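Field Organizers (2 positions), Darkport Open Square Campaign

Location: Darkport, with regular trips to Kestville
Contract: fixed term, full time, through the March election
Pay: $3,000 a month, plus bus fare and a phone allowance
Reports to: Yuxi Su, Campaign Manager
Apply by: Tuesday, October 31, 2023

The short version

Darkport charges $918 for a permit to hold a rally in its own town square. The fee covers a form, a stamp on the form, and the loan of one folding barricade, which you carry back to Public Works yourself. We would like the voters to decide whether this is a good idea. We have a petition to put the question on the March ballot, and we need two people to run the teams that will collect the signatures and then, if all goes well, talk to the town about it until the town is tired of us.

If you like strangers, clipboards and weather, keep reading.

Who we are

Open Square is a small campaign run out of two rooms above the Seo Street shoe repair. We started last spring after the high school's climate club was sent a bill for standing on some steps. The club had raised money for a bus to the state capitol and ended up spending it on the right to stay home. Several adults found this embarrassing and formed a campaign.

We are backed by the Drutura Fund, which gives start-up money to local ballot efforts, and by a long list of people who give us twenty-dollar checks with notes in the memo line. We do not endorse candidates. Candidates do endorse us from time to time, usually near an election, and we thank them politely.

Our supporters include gun owners, nurses, both sides of the dog park dispute and the entire alto section of the Kestville community choir. They agree on very little. You will spend a fair amount of your working life making sure they don't find out how little until the polls close.

What you'll do

One of you will cover Darkport east of the river and the other will take the west side and Kestville, where many Darkport voters do their shopping and can be caught with one hand free. Apart from geography the jobs are the same.

From your first day until the filing deadline you will recruit, train and schedule petition circulators. You'll pick the spots: grocery stores, the ferry landing, Friday football, the library (outside the doors, and well clear of the book drop, for reasons the librarian will explain to you). You'll check every sheet the day it comes in. The county clerk rejects signatures for missing dates, for addresses that are really mailboxes, and once for gravy. A sheet that fails at the clerk's window is a whole cold afternoon gone, so we want the mistakes found at our own kitchen table.

You'll also collect signatures yourself. We don't hire organizers who only organize.

After filing, the work changes. You'll knock on doors, set up house meetings, speak to any club that will have you, and find people willing to put a yard sign in a yard that other people can see. You'll help plan one public rally in the square, for which we will, yes, be buying a permit.

There is some desk work. You will enter data every night in a spreadsheet that Kamil Vondráček built and is sensitive about. You will write a few lines for the weekly email. You will be on a call each Monday evening that is supposed to be short.

Hours

Full time, and not the tidy kind. People are home in the evening and out on weekends, so that's when you'll work. You get two days off in a row each week and we mean it. Yuxi ran a county race a few years back on gas station burritos and no sleep, lost by a hair, and has since become strict on the subject of rest. No texts to staff after 8 p.m. unless something is on fire or on the front page.

The jobs can be done around family life if your family can put up with odd hours. Two of our current circulators have small kids and trade shifts with each other, and the weekly schedule is built at home more often than at the office.

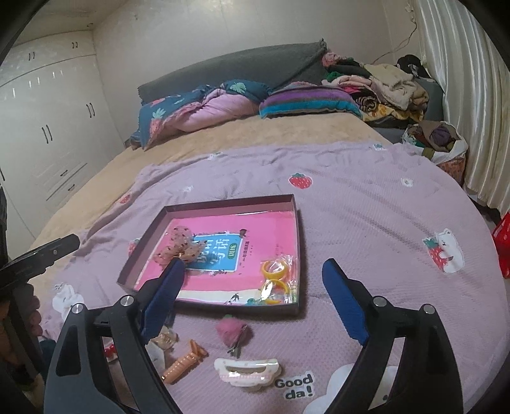 A pink book in a box on the bed.

Who we're looking for

You need to be able to walk up to a person who is looking at their phone and get them to look at you, without either of you feeling bad about it later. This is most of the job. Some people have it from birth and some learned it waiting tables. We don't care which.

You need to be organized in a way that other people can see. A system that lives only in your head goes home with you when you have the flu.

You need to be able to lose an argument on a doorstep. The man at the door may have worked for the city for his whole career and may have views on the cost of barricades. Let him have them. Thank him, write down "no," and go next door.

You need to be eligible to circulate petitions in this state, and to be able to get around a town whose buses are best described as sincere. A car is useful. A bike is useful until about Thanksgiving. If you don't drive, tell us, and we'll draw your turf to suit.

It would help if you've worked on a campaign, a union drive, a school fundraiser or anything else where people had promised to show up and you had to make sure they did. It would help a lot if you speak a second language you could use on a doorstep. Spanish, Mandarin and Vietnamese are the ones we get asked for most. We pay for translation of our printed material, so you won't be handed a leaflet at midnight and told to have a go.

You don't need a degree. You don't need to have lived in Darkport for long, though be ready to hear what used to be where the bank is.

Who might not enjoy this

Anyone who wants to talk mostly about national politics. We understand. There's a lot of it. But we have one question on one ballot in one town, and every minute on the Senate is a minute in which somebody walks past you into the grocery store unsigned.

Also anyone who needs to be thanked by the city council. The council voted for the fee by a comfortable margin and has described our campaign as "premature," "confusing" and, in a hot meeting, "a hobby." You'll be meeting the members now and then. You will be pleasant.

Training and support

Your first week is training, paid like any other week. Kamil does the petition rules, which are dull and matter a great deal. Yuxi does doorsteps, including a practice session in which she plays a series of difficult neighbors with more enjoyment than is strictly needed. You'll then shadow a circulator for a full shift before you lead one.

The Drutura Fund's lawyer is on call for legal questions. If a store manager or an officer asks you to move, you move, write down the time and the name, and ring us from the sidewalk. We have a one-page sheet on this and you'll carry it. We don't want anyone arrested over a petition on permit fees. It would get us in the paper, but you'd be missing from the schedule.

We supply clipboards, pens, hand warmers, rain ponchos in a color we regret, and a folding table. Bring your own boots.

How to apply

Send us a resume, or a plain list of what you've done if you don't keep a resume, along with a one-page letter. In the letter, tell us about a time you got someone to do something they had been putting off. We've read plenty of letters on the meaning of free assembly and by now we're persuaded.

Please say which territory you'd prefer and when you could start. Sooner is better. Applications can be dropped in the slot at Seo Street (the left-hand slot, the right-hand one is shoes) or sent through the form on our jobs page.

We'll phone everyone on the short list in the week after the deadline. Interviews are with Yuxi and Kamil together, at the office, and take under an hour. There's a flight of stairs and no elevator. If that's a problem, say so and we'll meet at the library instead. The second stage is a short paid shift with a clipboard, which tells you as much about us as it tells us about you.

We welcome applications from anyone, including people who signed the fee into law and have been feeling strange about it since.

Not looking for a job?

We still need circulators for single shifts, drivers with big trunks, and a person with nice handwriting for the thank-you cards. Use the same form and tick "other." Leave a number we can call in the daytime, and tell us if you own a canopy.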